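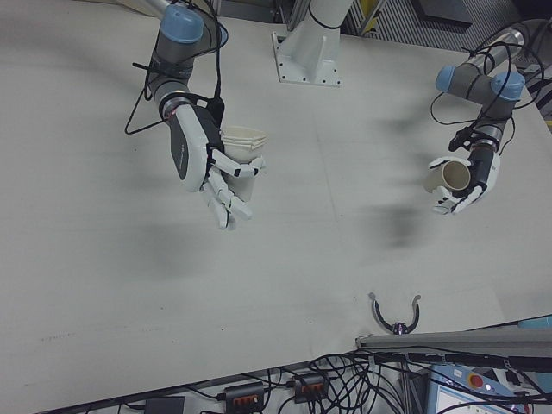

## Ticket 489: Tronda dock drops second screen

**Opened by:** Mahtab Khosravi, Illau
**Status:** open (was closed in February, not by me)

The second screen goes black for a moment, then comes back with every window piled on the first. Laptop charges throughout. The box says 100 W and I have no quarrel with that part.

Done so far:

- new firmware, no change
- other HDMI port, no change
- screen plugged straight into laptop, 14 hours, no drops
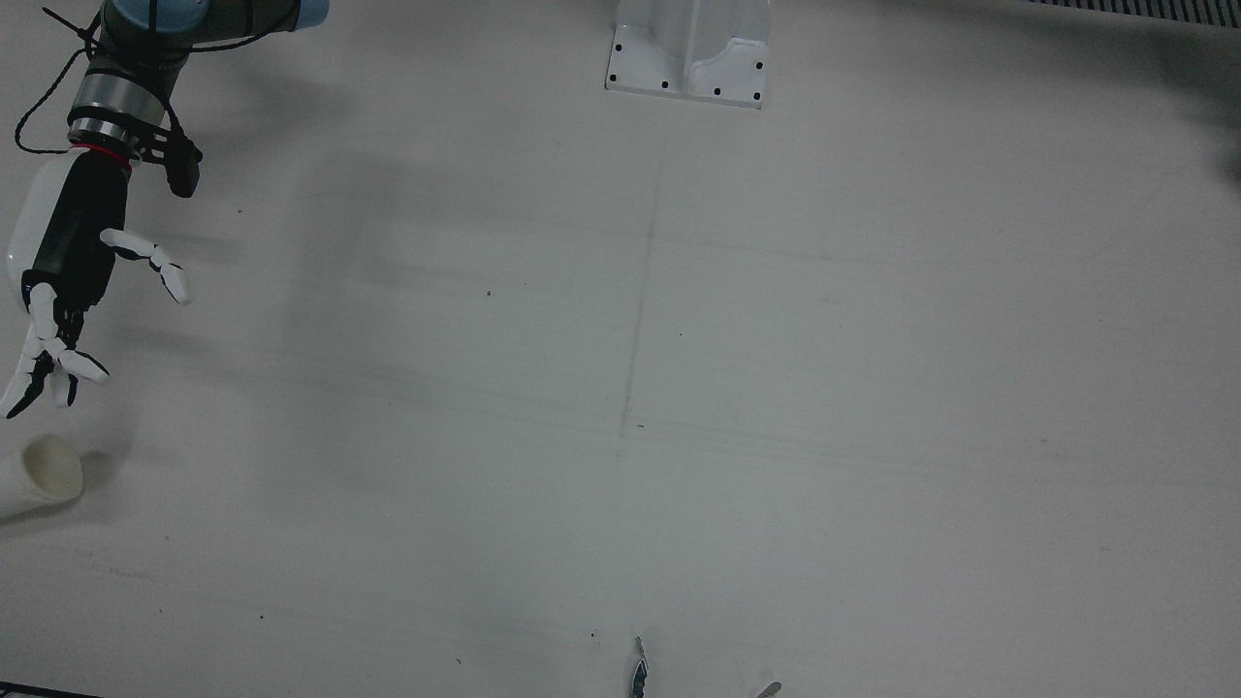
The dock's own lead is my suspect, and I said so the first time. It is short, stiff and pulls on the plug if the laptop moves at all. A thin black cable looped loosely off the joint, with slack to hang in, is how I'd want it - the Tronda lead can't do that at any desk I own. With the plug held still by hand I got no drops, but I only tried it for 7 minutes, so make of that what you like.

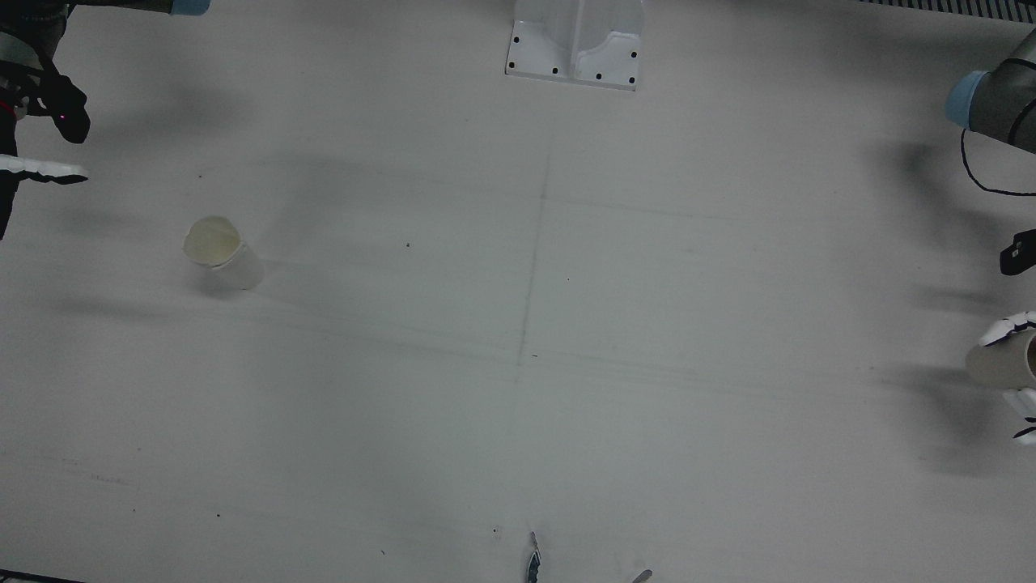
Peter Ondrejka replied that the lead is within spec and asked for a factory reset, then a test with a Nyberg cable from the Trurnitz stock.

Reset done. Two drops before lunch. I doubt a reset was ever going to mend a plug. Nyberg cable not here yet.
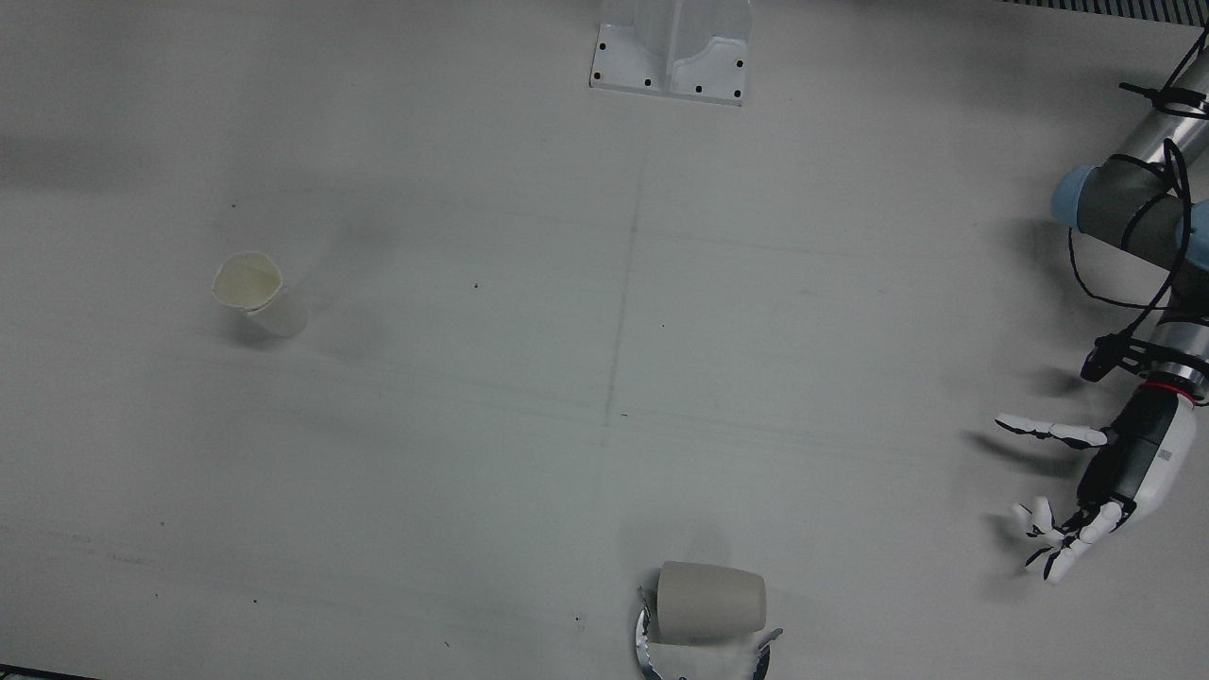 *Black cables held in a clamp bracket at the wrist.*

Please leave this open until the cable has been tried.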